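Internal doors in a 1930s semi – replace or keep?
Jastcombe Homes Forum > Doors, floors and joinery
Page 1 of 1
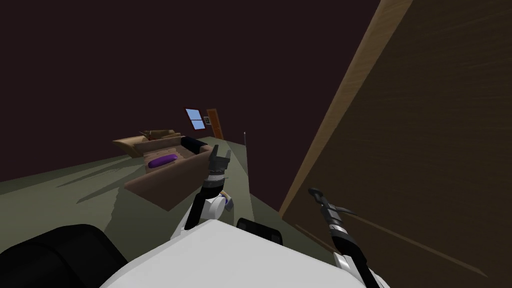
Original question

hallstairs39
September 21, 2019

We've bought a semi in Jastcombe and all the doors on the ground floor are the original panelled ones under a lot of gloss paint. Upstairs somebody has fitted flat hollow ones, probably in the seventies. My husband wants the whole lot out and new oak veneer doors put in so that everything matches. I would sooner strip the old ones and live with the mismatch upstairs.

The front room and the back room have been knocked through, so there is one door into a long room with the two sofas at the far end. That door gets slammed a lot and the top hinge is loose.

We've had one price so far, from a joiner called Tarık Öztürkmen, of £177 a door fitted, with the door itself on top. Is that normal? And has anyone stripped doors like these and regretted it?

Replies

K_Sepp
Keep them. Old softwood doors are heavier than anything you'll get for the same money now and they shut with a proper sound. The loose hinge is a ten minute job. Take the screws out, glue some matchsticks or a bit of dowel into the holes, leave it overnight, put the screws back. If the screws are short, use longer ones.

On the price, it depends what he includes. Does it cover cutting in the latches and hinges? Does he take the old doors away? Ask for that in writing.

Kęstutis Sepp

moorgate_lane
I'm going to disagree with K_Sepp. We kept ours and had them dipped, and it was a mistake. Dipping softened the old glue and two of the panels split within the winter. One door came back with a twist in it and has never closed properly. By the time I had paid for dipping, sanding, wax and new handles I could have bought new doors for the whole floor.

Also, 1930s doors were made to be painted. The timber underneath is nothing special. Ours had filler in it and a big dark knot right at eye level.

K_Sepp
That's dipping, though. I never said dip them. A heat gun or a paste stripper at home won't hurt the joints if you take care. And if the wood is poor underneath, rub them down and paint them again. You still have a solid door.

Mul_Sezer
Before anyone goes near them with a heat gun, test for lead. A house of that age will almost certainly have lead in the lower coats. The test kits are cheap. If it comes up positive, don't dry sand and don't use a heat gun on a high setting. Use a paste stripper, lay plastic sheet down, wear a proper mask and keep children out until it's cleaned up.

I did four doors with paste. It's slow and messy but it works. The mouldings took longer than everything else put together.

hallstairs39
Thanks all. I hadn't thought about lead. We have a toddler, so I'll get a kit before doing anything.

Tarık's price includes hinges and latches but not taking the old doors away. He says most of our openings are not square and each new door would need trimming. One of them is 2 cm out from top to bottom.

moorgate_lane
Then be careful with oak veneer doors. Many of them only let you take a few millimetres off each side before you're through the lipping. The maker's leaflet will tell you how much. With 2 cm to lose you may need a solid door, or a blank cut to size, and that costs a good deal more. I'd still go new, but measure first. Measure the width at the top, middle and bottom, and both sides for height.

Trostico
Does anyone have experience of the Prestus doors? We were quoted £215 each for the four-panel one, unfinished. They looked all right in the showroom but I couldn't tell how they'd take varnish.

Mul_Sezer
Trostico, you'd do better starting your own thread for that, it will get lost in here. But whatever you buy unfinished, seal the top and bottom edges as well as the faces, and do it before hanging. Most people miss the bottom edge and then wonder why the door swells.

Tulin_K
We had the same argument in our house. In the end we kept the downstairs doors and bought second-hand ones to match for upstairs. There's a reclamation place, Yüksel, out past the retail park, with rows of them leaning up in a shed. Take your measurements and a tape. Buy slightly too big and trim – you can't add any back. Ours were dusty and one had a cat flap cut in it, so look at both sides.

All painted the same off-white and you can't tell which came from where.

moorgate_lane
Second-hand is fair enough if you can find the sizes. I looked for a 2'3" for months and gave up.

K_Sepp
2'3" is a pig to find, I agree with you there.

hallstairs39
I've shown my husband this thread. He's gone off the veneer idea after reading about the trimming. He liked Tulin_K's suggestion, mainly because of the money. We'll test for lead first, then fix the hinge the matchstick way and go to Yüksel with the sizes for upstairs.

One more question. The old doors have rim locks and the keys are missing. Can you get keys for those?

Tulin_K
Yes, a lot of them take the same few patterns. There's a tub of loose keys on the counter at Yüksel. Unscrew a lock and bring it with you.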